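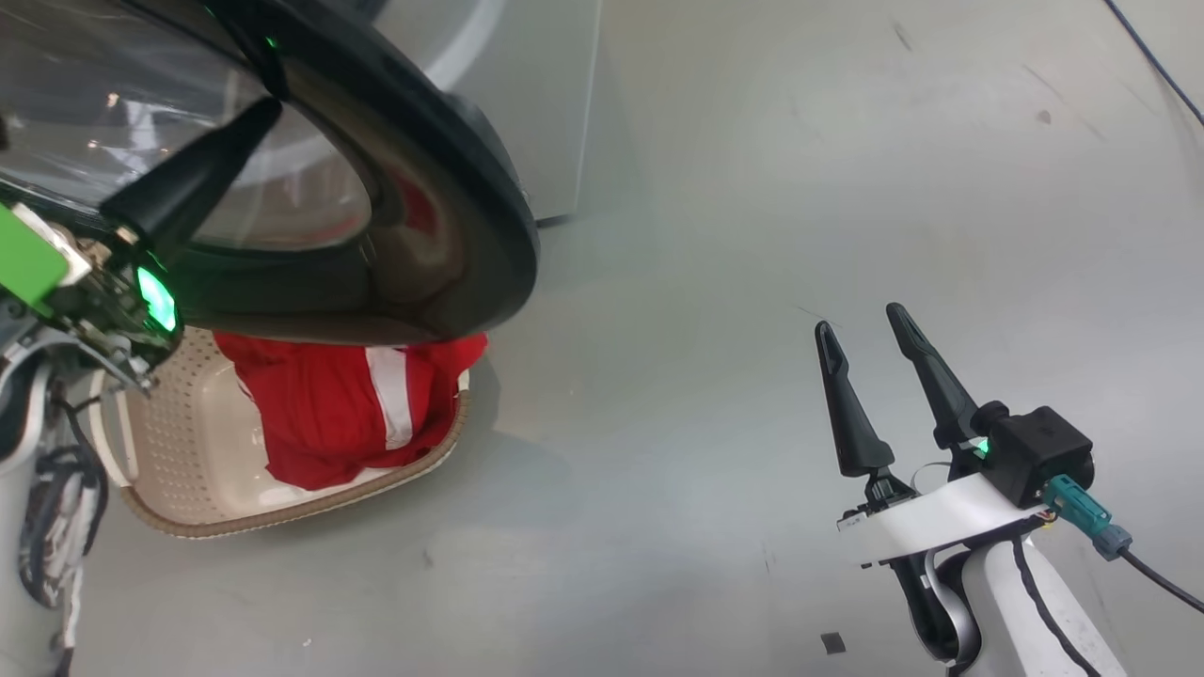 Laundry Room Check, Front Loader
Utosham building, ground floor
Last updated: June
By the Famero housekeeping desk

Use one sheet per machine. Mark OK, Fix or N/A and write a comment for anything that is not OK.

1. Door opens fully and does not drop on its hinge. OK
2. Door glass free of chips and cracks. OK
Comment: wipe the glass at the next clean.
3. Rubber gasket: pull back the fold and feel for coins, hair and grit. Fix
Comment: grit in the lower fold. Wiped out, check again next visit.
4. Drum turns by hand without scraping. OK 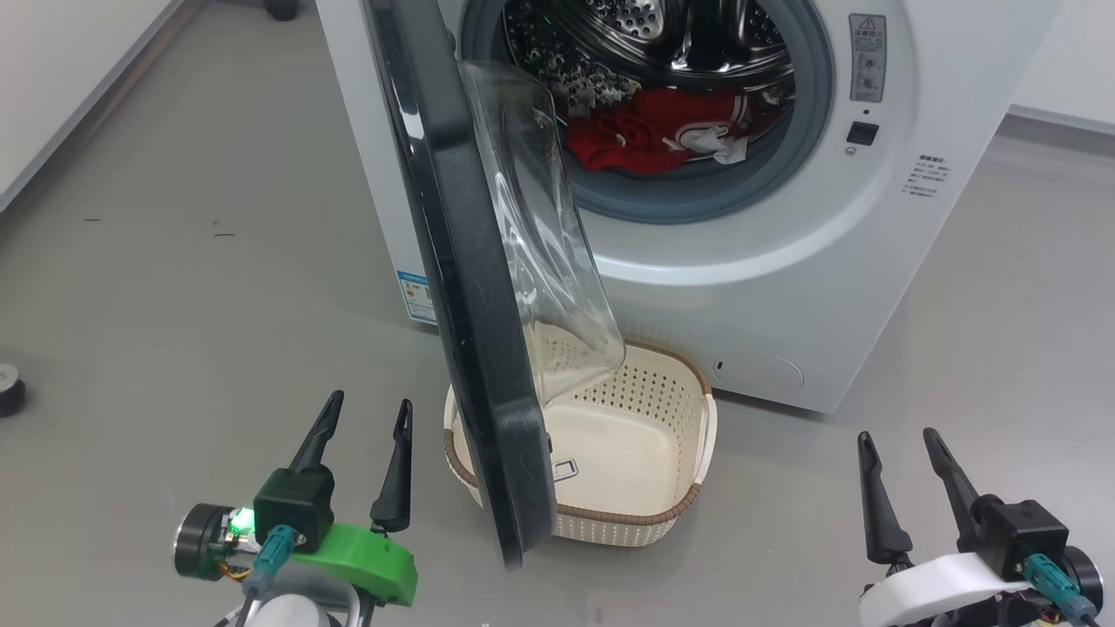 Front loader, door open, laundry in drum. Warning sticker at upper right of front panel.

5. Warning sticker in place. OK
6. Filter cover closed. OK
Comment: filter not drained this time.
7. Floor in front of machine level and not slick. OK
8. Basket: no split holes, rim smooth. OK
Comment: move the basket clear before shutting the door.
9. Colors and whites sorted before the load goes in. Fix
Comment: red and white items together. Sort again or use a cold wash.
10. Supply hoses, date of last change. N/A
Comment: MacLeod has the hose record.

Send Fix items to Witeo maintenance, form 2351.

Famero Housekeeping, ext. 3055
Back to top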